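Open with the Biltley numbers. 100 people on the roll, 68 on a good morning. Don't apologise for them.
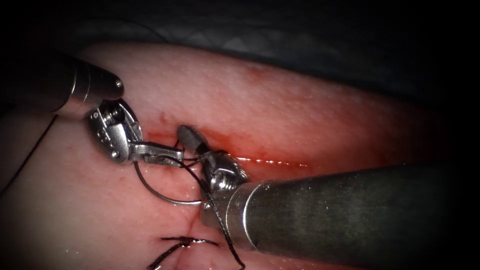
*Notes by the pastor, Biltley chapel — 2025-02-10*

- Every church planting course promises growth if you copy the method. I've sat through 8 of them. Ask who checked.
- Trarkura: small group plan, launched in November. Lovely folder. Attendance the same. 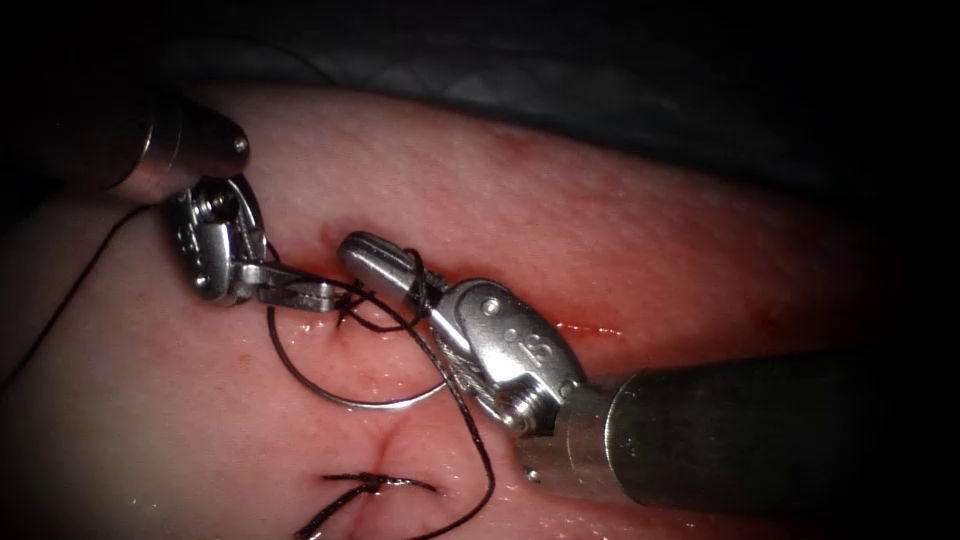

- Same question for the prayer rota app, Clutus. We got 17 sign-ups, and I'm not convinced sign-ups are prayers.
- PAUSE. Let them grumble.
- Read James 1:22, slowly. Skip the Vasconcelos story if we're running late.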